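Home | About the Hall | Areas | Gallery | Visiting | Contact

The Bedroom Area at Bakdale Hall

Posted 2022-06-29 in Gallery, Interiors and Furnishing

The Bedroom Area is one of the furnished areas at Bakdale Hall, the open-plan work building managed by Serness. It was opened for general booking in April and is available to all registered users of the hall. The pictures on this page show the area and the floor next to it during ordinary use. The accompanying notes describe the bed, the linen, the garments held in the area, and the arrangements for booking.

About the area

Bakdale Hall has 3,000 square feet of open floor on a single level. The furnished areas are set out directly on this floor, without partition walls, and users working at the tables and users working at the bed share the same light and the same air. The Serness furnishing plan, prepared by Lotte Van Acker, considered partitions at an early stage and set them aside in favor of a hall that can be rearranged over the course of a morning. Furniture in the furnished areas is therefore freestanding and is not fixed to the building.

The bed was chosen before any other piece in the area. The plan called for a full adult bed with a large flat surface, suitable for laying out, smoothing, sorting and folding clothes as well as for making up with linen. A narrower bed had been used in the previous building, and users reported that a pair of trousers could not be laid flat beside a folded stack without one or the other slipping to the floor.

The headboard

The bed is an Olley model supplied by Verstraete. The headboard is tall and upholstered in a light gray-beige, with the padding divided into vertical channels. Two other headboards were considered. One was a slatted design, which was found to catch the corners of sheets, and the other was a low button-backed design that the supplier could not provide in time.

Upholstery in the hall is vacuumed along the channels at the end of each booked period. Users are asked not to pin, clip or tape anything to the headboard, including labels and schedules. Marks should be reported to the front office the same day and should not be treated with household cleaner.

The linen

The linen store for the area holds 40 pieces, including fitted sheets, flat sheets, pillowcases and light blankets. Muted, plain colors were preferred throughout. Patterned linen was requested by several users and a small number of striped pillowcases was bought in response, though these are kept in the store and issued only on request.

Sheets are not ironed. This was a deliberate choice in the furnishing plan, which asked for linen in the condition in which it would be found in an ordinary home. Each new sheet is washed three times before it is placed in the area for the first time – the finish applied at the mill makes unwashed cotton stiff, and it does not fall into natural creases until it has been removed. Users who need a pressed surface may bring their own linen, provided that it is clearly marked and taken away at the end of the booking.

Garments

Garments are laid out on the bed singly or in small groups. The collection held for the area consists of everyday clothing in adult sizes: shirts, T-shirts, trousers, sweaters and some nightwear. Formal clothing, and anything with loose beading or exposed pins, is not accepted.

The usual practice is to place a garment flat, smooth it outward from the middle, bring the sleeves or legs in, and fold toward the waist or hem. Users are free to follow another method. The area makes no rule on the subject, although finished garments should be returned to the shelves with the fold facing outward so that the size label can be read without opening the stack.

Gallery 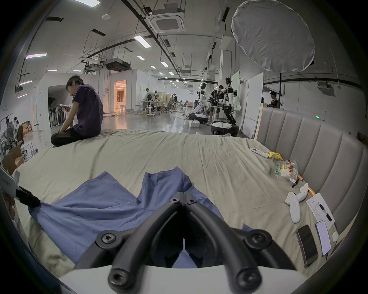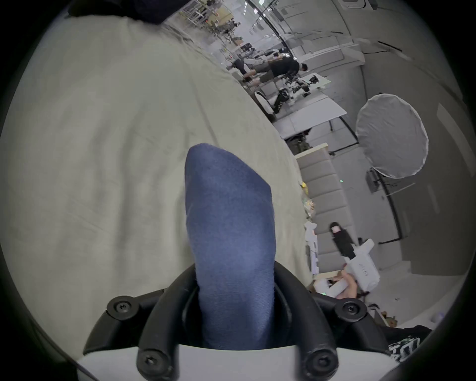

Bedroom Area, Bakdale Hall. Both pictures show pale, wrinkled cloth and gray padded upholstery, with the open work floor beyond. A blue-gray garment is spread on the bed in the first; white worktables and metal shelving are seen in the second.

Small items on the bed

Beds in daily life gather small belongings, and the same is true of the bed at Bakdale. A remote control, a pair of phones, a pen and a sheet of printed paper can be seen near the headboard in the first picture, together with a bag of snacks. Users may keep such items within reach during a booking. They should be moved before the linen is stripped, and pens and markers should be capped. The front office holds lost property for three weeks, after which unclaimed articles are passed on.

Food in sealed packets is permitted in the Bedroom Area. Open drinks are not, whether on the bed or on the floor beside it. Cups with lids may be left on the nearest worktable.

Footwear must be removed before sitting on the bed. Clean socks are required, and disposable covers are available at the entrance to the hall.

Shelving and tables

Worktables in the hall are white, to match across areas when they are pushed together. They may be moved by users, with two persons to each table, and should be returned to the positions given on the floor plan when the booking ends. Chairs are shared by all areas.

The metal shelving carries items belonging to the hall as well as items left by users under a storage agreement. Each shelf has been assigned, and users without an agreement should take their materials with them. Cases and bags may be kept under the tables during a booking, with the straps tucked in. The route between the Bedroom Area and the main doors is to be kept clear at all times.

Lighting

The hall is lit from the ceiling. There are no bedside lamps in the area at present. The original furnishing plan included a pair, together with a low cabinet for each side of the bed, and these remain under review – the difficulty lies in bringing power to the middle of the floor without a trailing cord. Users who wish to bring a battery lamp may do so.

Changes since opening

Several changes have been made since April at the request of users. The bed has been turned so that it can be approached more easily from the work floor. A second laundry bin has been added, and used linen should be placed in the bin marked for linen and not in the one for garments. The spare blankets were moved from the upper shelf to the lower one.

The Verstraete mattress supplied with the bed has been replaced with a firmer model from the same supplier. The first mattress was comfortable to lie on, but it sank under a person sitting at one side and drew the sheet and any garment toward that person. The firmer model has given a more even surface, and no further complaint has been recorded.

A request for a wardrobe with hanging space was received and is being considered for the next round of purchases. Until then, garments that should not be folded may be hung on the rail beside the laundry bins.

Booking and care of the area

Bookings are made through the front office at Bakdale Hall. The Bedroom Area may be reserved by the half day or by the full day, and a booking includes use of the bed, the linen store and the garment shelves. Additional tables should be requested when the booking is made.

At the end of each booking, users are asked to:

- strip the bed and place used linen in the correct bin
- return garments to the shelves, folded
- remove personal items, packets and paper
- return tables and chairs to their positions
- sign the area sheet at the front office

The bed is made up again by hall staff before the next booking. Users who would prefer to find it unmade should say so in advance.

Questions about the furnishing plan, the linen or the garments should be addressed to Lotte Van Acker at the Serness office. Suggestions for the area are reviewed monthly and may be left in writing at the front office.

Filed under: Furnished Areas, Bedroom, Linen and Upholstery, Bakdale Hall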